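Physio room notebook, Vondholm FC, 30 Jan 2018

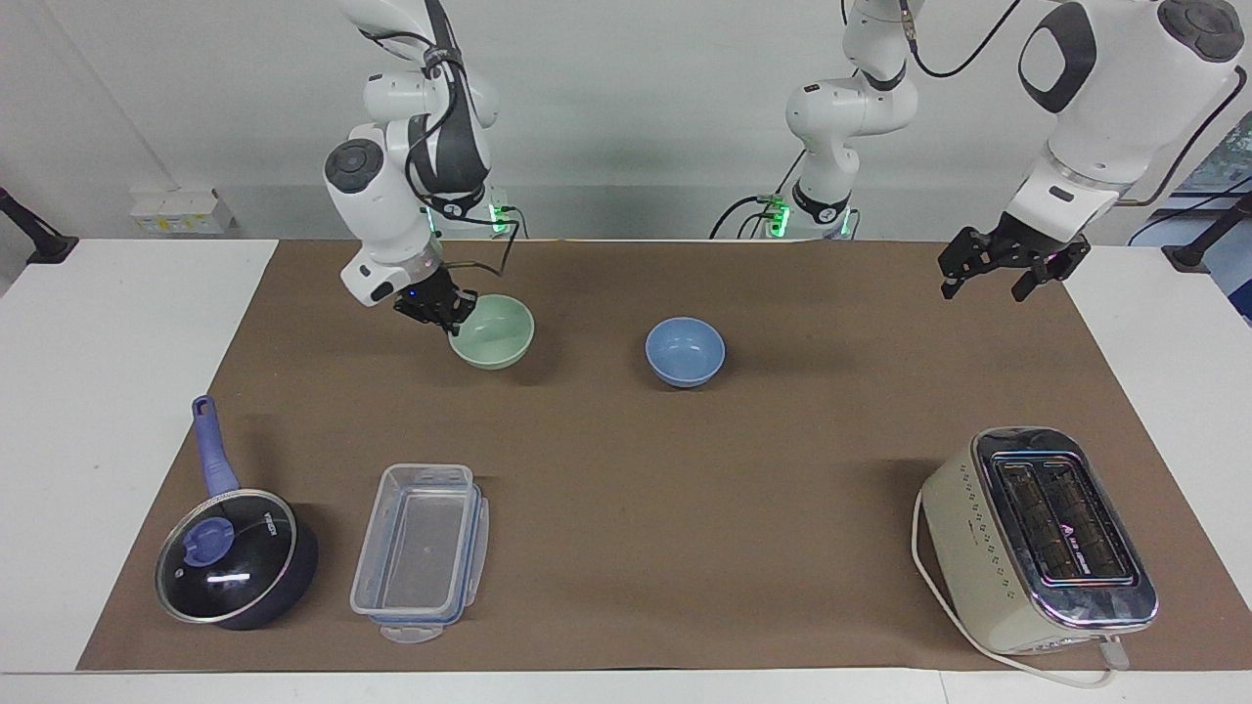 When can Matěj train with the squad again? Five weeks if the calf keeps settling, and I'd want him through 4 full sessions before anyone says the word "bench".

He did his heel raises this morning, 8 a side, and moaned all the way through (good sign, he went silent when it was bad in October!). Left is still the weaker one. Janka wants him on the bike up to 61 minutes a week, no hills yet, and I'm happy with that.

Kvido's hamstring is only tight, so he travels to Krajčí. Štěpánka, could you strap him before the warm-up? I'll be stuck with the loan lad's medical at Favell till late.

Still need to order more tape and chase the scan report.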